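Relatório de projeto — Recolha de demonstrações para aprendizagem por imitação: vale a pena o trabalho que dá?

Autora: Graciela Paredes
Unidade curricular: Projeto em Automação
Versão entregue em agosto

1. Ponto de partida

A proposta que recebemos era simples de enunciar: ensinar um braço a arrumar pratos num escorredor a partir de demonstrações feitas por pessoas, sem programar trajetórias. O enunciado dizia que com «um número razoável» de exemplos a política aprendida devia generalizar para posições novas. Passei a maior parte do semestre a tentar perceber o que quer dizer razoável e continuo sem resposta que me convença.

Este relatório trata quase só da recolha. O treino ocupa duas páginas no anexo e foi feito com o código fornecido na unidade curricular, sem alterações que mereçam discussão. Parece-me que é na recolha que se decide quase tudo, e os artigos que li despacham-na num parágrafo.

2. Montagem

O braço é o do laboratório, com a garra de dois dedos impressos em 3D e uma câmara pequena no punho. Não usei câmara externa. A ideia era que a vista do punho bastasse, porque mostra os dedos e o objeto ao mesmo tempo. Tenho dúvidas sobre esta escolha, que discuto na secção 5.

Os episódios ficaram gravados no Nava, o servidor do grupo, em pastas por sessão. A ferramenta de anotação chama-se Verkgate e foi herdada de um projeto anterior. Funciona, mas perde a ordem dos ficheiros quando se renomeia uma pasta, e isso custou-me uma tarde inteira.

3. Protocolo

Cada episódio segue a mesma sequência:

Posicionar o escorredor e os pratos sobre a mesa.
Levar o braço à posição inicial, com a garra aberta.
Iniciar a gravação e conduzir o braço por teleoperação.
Parar a gravação quando o prato estiver largado e a garra afastada.
Marcar o episódio como válido, duvidoso ou rejeitado.

O plano previa 300 episódios válidos. A categoria «duvidoso» não existia no protocolo original. Acrescentei-a na segunda semana, quando reparei que estava a aprovar tudo o que não fosse um desastre completo. Um prato que entra na ranhura depois de raspar na ripa é um sucesso? Para a tarefa, sim. Para um sistema que copia o movimento, estamos a ensiná-lo a raspar.

4. O que foi recolhido

Fiquei muito aquém do plano em qualidade, mesmo tendo gravado o número previsto. Ao rever as gravações do princípio ao fim, passei cerca de 63 episódios de válidos a duvidosos ou rejeitados. Os motivos mais comuns foram hesitações longas antes de fechar a garra, correções bruscas no último momento e a sombra da própria garra a cair sobre o prato na altura de o agarrar.

As hesitações preocupam-me mais do que as falhas evidentes. Uma falha vê-se e deita-se fora. Uma pausa de dois segundos parece inofensiva, mas o modelo não sabe que eu estava a pensar. Aprende que naquele sítio se fica parado, e na avaliação o braço ficou mesmo parado, várias vezes, por cima do prato.

Houve dois operadores, eu e um colega do grupo Clavville. Os nossos estilos são tão diferentes que se distinguem só pelo gráfico das velocidades. Ele desce na vertical e fecha depressa; eu aproximo-me de lado. Misturar os dois conjuntos deu um comportamento que não era de nenhum de nós — uma descida a meio caminho, que acabava muitas vezes com um dedo em cima do bordo.

5. Reservas

A primeira é sobre variedade. Julguei que estava a variar bastante as posições. Quando representei as coordenadas do escorredor, vi que tinha trabalhado quase sempre na mesma metade da mesa, a que me ficava mais à mão. Quem recolhe os dados não é bom juiz da variedade que recolhe, e devia ter usado desde o início uma lista de posições sorteadas.

A segunda é sobre a câmara. No punho, os dedos ocupam boa parte da imagem e o escorredor sai do campo de visão em certas fases do movimento. O orientador acha que isso obriga o modelo a ser robusto. Eu acho que o obriga a adivinhar, mas não fiz a comparação com uma câmara fixa e por isso fica como opinião.

A terceira é sobre a mesa. Toda a recolha foi feita no mesmo tampo de madeira clara, com as mesmas manchas. Não posso excluir que a política se oriente por elas. O teste óbvio seria repetir a avaliação na sala Vamindale, que tem bancadas lisas, e não consegui marcação a tempo.

6. Trabalho por fazer

Antes de gravar mais episódios, eu treinaria de novo só com os que sobreviveram à revisão e só com um operador. Se o resultado melhorar com menos dados, o número do plano inicial terá sido mal escolhido. Também gostava que outra pessoa repetisse a minha classificação às cegas. Desconfio que a fronteira entre válido e duvidoso mudou ao longo das semanas, à medida que eu me cansava.

Os ficheiros e a folha de classificação ficam no Nava, na pasta do projeto.

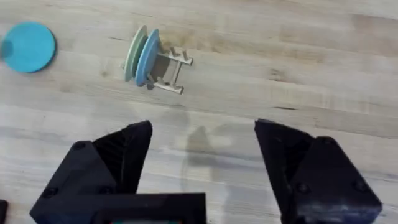
Figura 1. Vista da câmara do punho, com a garra aberta e dois pratos no escorredor.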